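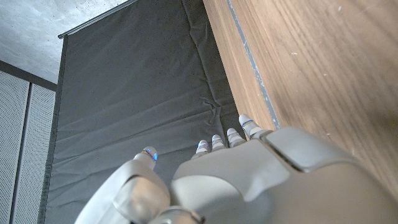
Figure 3. Wrist view of the multi-fingered hand against the curtain. The blue bands lie near the fingertips.

4.2 Collection Procedure

All demonstrations in the Keltalach set were gathered by teleoperation at a single station. Two operators shared the work and changed places after every 14 episodes. An episode starts when the operator closes the foot switch and ends when the switch is released or when 3,000 control steps have passed, whichever comes first. Episodes that reach the step limit are kept but marked as timeouts, and they are left out of training unless stated otherwise.

The wrist stream (Figure 3) is recorded together with joint positions, commanded joint targets, and motor currents. We found the wrist stream to be the least uniform of the inputs. The hand often takes up much of the image, and with the arm raised the background may contain no part of the work area at all. An early version of the Laxdal encoder, trained in November on wrist images alone, learned to predict the grasp phase from the background. Two changes were made in response. First, the start pose of each arm is now drawn from 13 stored poses, several of which point the wrist camera away from the table. Second, the wrist stream is dropped at random during training with a fixed probability per episode.

4.3 Workspace and Reset

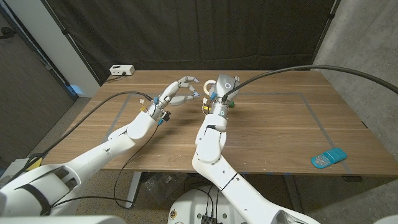 Figure 4. Head view of the station with both arms over the table. Gray tape marks the work area.

The tape in Figure 4 sets the limits for object placement. Before each episode, the Kimix script draws a position and an angle inside the limits and shows them to the operator, who places the object by hand. Placement error was not measured. The curtain behind the table was kept closed for all sessions.

The two arms carry different end effectors, and the action vector is therefore not symmetric. Grasp commands for the hand are given as joint targets, while the gripper takes a single opening value. We pad the shorter part with zeros and supply a mask. Mirroring the data from left to right, a common way to enlarge two-arm sets, was not used.

Cables are visible in the head view and move with the arms. We did not mask them. A separate test with the cables painted out of the images gave no clear change in validation loss, though only one seed was run.

4.4 Filtering

Each episode was labeled by one operator and checked by the other. Disagreements were settled by replaying the joint log in Skistoser. After filtering, 2,156 episodes remained. Most removals were due to dropped head images, which were traced to a full write buffer on the logging computer. The buffer size was raised partway through collection, and episodes recorded before the change are flagged in the index.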